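Wollia is recruiting colour models for the second stage of its demi-permanent toner trial, February 2018.

## Purpose

The trial compares two toner bases on pre-lightened hair. Base A is the current formula, sold to salons under the Clollon label. Base B has a lower pH and a shorter development time. We want to record how evenly each base deposits from root to end, and how far the tone shifts between washes.

Each participant receives both bases, one on either side of a centre parting. The shade is matched to the existing level, so the two sides should look alike on the day. Any visible difference is corrected free of charge at the final visit.

## Who can apply

- Aged 18 or over
- Hair at least 20 cm long, measured at the nape
- Lightened to level 8 or above, with no more than 3 cm of regrowth
- No henna, metallic dye or box colour in the past year
- No relaxer, perm or keratin treatment since October
- No known allergy to hair colour, and no broken or irritated skin on the scalp

Hair of any texture is accepted. We are short of applicants with tightly curled lightened hair and would welcome more.

## What is involved

A skin test is carried out 48 hours before the first colour visit. Without it you cannot take part, even if you have had colour recently elsewhere.

After that there are three visits over six weeks. The first is the longest — allow two and a half hours. The technician takes readings at fixed points on each side with a colorimeter, applies the toners, rinses, dries and reads again. Visits two and three consist of readings and a short questionnaire, and take under an hour.

Between visits you wash your hair twice a week with the shampoo supplied and keep a written log. Please do not use purple shampoo, oils or heat above the setting marked on the card.

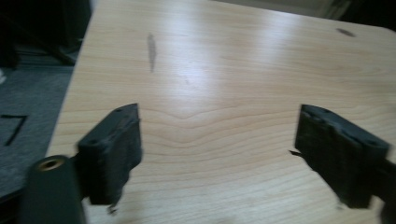
Participants who complete all visits receive £369, paid by bank transfer after the last set of readings. Travel is not refunded. Those who withdraw early are paid for the visits attended, at a flat rate given in the consent form.

## Where

All visits take place at the Asfaw training salon, Silgate, on the first floor. There is a lift. Evening places are limited and go to those who ask for them on the form.

## How to apply

Request a form from Mekdes Beyene at the salon desk, quoting reference 442. Return it with two recent photographs of your hair in daylight, one from the back and one from the side, without filters. Technical questions about the formulas go to Sushil Mishra, trial lead. A full ingredient list is available on request — please ask for it before the skin test if you have any sensitivities.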